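Site office notebook, Pratville footbridge and culvert works
Aug 25, 2020

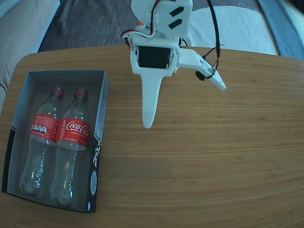
Two empty Coca-Cola bottles in the open box, on the table.

Continued from the last entry. Jaanus asked that I write the drainage part more fully, so the people in Buscombe can follow it without calling me.

The catchment number was the main trouble of the morning. The old drawing from Brura gives the pipe under the access road as 448 mm inside diameter, but when I went down with the tape I measured 358 mm at the inlet. At first I thought that I read the tape wrongly, so I did it again from the other side. Same result. Either the pipe was lined at some time and no drawing was made, or the drawing shows a size which was planned and not built. The lip at the inlet looks like a liner to me, but I could not get the light far enough inside to be sure.

For the calculation I now take 358 all the way through. It makes the capacity much smaller - area goes with the square, so we keep a little less than two thirds of it, and the flow falls even more. With the smaller pipe the water backs up against the headwall in the design storm. Eglītis does not like this and I also do not like it. We have two ways to go:

Leave the pipe and raise the headwall, with an overflow channel to the ditch on the north side.
Take out the pipe and put in a box culvert. Better for maintenance, but the road must be closed and the Nông warehouse has only this one road.

I prefer the second. Jaanus prefers the first until we know the price. I will draw both in simple form.

West abutment: the trial pit is open, four metres deep at the lowest point. Brown clay with stones, then stiffer grey clay. There was water standing at the bottom when I arrived, but it had rained in the night, so I do not want to call it groundwater yet. I put a stick with a mark and will read it tomorrow before anybody pumps. Pit is fenced. One fence foot stands on soft soil and should be moved back.

East abutment: not looked at today.

Mistake to correct: in my loading sheet from last week I used the deck width between the handrails and not the full width for the dead load. The difference is small, and the bearings still pass, but the sheet is wrong and has my initials on it. Revision B will replace it. Please do not use the printed copy which hangs by the door.

Question for Buscombe - which level datum did the surveyor use for the stream bed? The bed levels and the road levels do not fit together when I draw the section. If they come from two different datums it explains the step at the outlet, and then I do not need to look for it with a shovel.

To do
Read the stick in the trial pit.
Ask for a camera inspection of the pipe, full length.
Sketches of both culvert options to Jaanus.
Loading sheet, revision B.
Find out if the road can be closed in December, when Nông says the traffic is lower.

The level instrument was checked with the two-peg test after lunch and is fine. Battery of the small laser is weak, charger is in the blue cabinet.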